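Visit report: evidence handling and legal hold at the Calloway records facility

Prepared for the litigation support group following the August visit. Circulation is limited to members and their supervising attorneys.

The visit was arranged through Tamsin Wojcik, who manages client intake at Calloway. Attending from our side were Demetrius Tran, Dennis Sugden and the undersigned. We arrived at 9 in the morning and were signed in individually against government identification. Phones were allowed in the meeting room and left at the desk for the storage floors.

Calloway holds paper and electronic records for law firms and corporate legal departments in three states. Its contracts fall into two classes. Ordinary storage is governed by a standard warehouse agreement, with liability capped per carton. Legal hold storage is governed by a separate schedule under which destruction is suspended until the client's counsel gives a written release. The second class was the reason for our visit.

Ms. Wojcik began with intake. A hold request must name the matter, the custodians and the date range. Requests that name only the matter are accepted provisionally and returned for completion. Dennis asked what happens to material that falls due for destruction while a provisional request is open. The answer was that it is frozen for 18 days. After that the account manager must either extend the freeze or record a refusal from the client. The standard agreement does not mention this period. It appears in an internal procedure, a copy of which was provided to us, and members with material at Calloway should ask for it to be written into their schedules.

Chain of custody is kept in a system named Bollow. Each transfer produces an entry with the name of the person releasing, the name of the person receiving, the time and the seal number. Entries cannot be edited. A correction is made by adding a second entry that refers to the first, and both print on the custody report. We were shown the report for a closed matter with client names masked. It ran to 2916 entries. Three were corrections, all for transposed seal numbers. 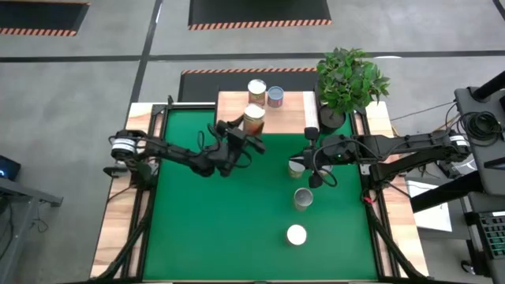 Demetrius raised the question of authentication. Under Federal Rule of Evidence 902(14), data copied from an electronic device or file can be self-authenticating if a qualified person certifies the process of digital identification. Calloway will supply such a certification, signed by the technician who made the copy. It computes a hash value at intake and again at release. It does not compute one in between unless the client pays for periodic verification. For material held over several years, a mismatch found at release would be difficult to place in time.

Rafferty Greenberg, who runs the electronic side, took us through media storage after the break. Drives are kept in sealed antistatic bags inside numbered trays. The room has its own access list, reviewed every quarter. He was candid that former employees had in the past stayed on the list until the next review, and said removal is now tied to the payroll record. We asked to see the written policy and were told it was in draft.

Discussion then turned to Rule 37(e). The rule applies where electronically stored information that should have been preserved is lost because a party failed to take reasonable steps, and cannot be restored or replaced. Calloway's position is that a vendor's conduct is one part of the client's reasonable steps, and that the client remains answerable to the court. We agree with that reading. The indemnity in the hold schedule does not cover sanctions – it covers the cost of attempted recovery only. Dennis has marked this clause for comment.

Pricing was covered briefly. Hold storage carries a surcharge for the first 1000 cartons and a lower rate above that. Release is charged per carton, with same-day retrieval at double the rate. No fee is charged for custody reports.

Points outstanding

The access removal policy, once adopted. Mr. Greenberg to send.

Confirmation of whether Bollow entries can be exported with their original time stamps. The sample export we received showed times in the local zone with no offset.

Revised wording on the provisional freeze. Demetrius to draft.

Otis Tran has asked that the same questions be put to Raltia before the next meeting so the two sets of answers can be compared.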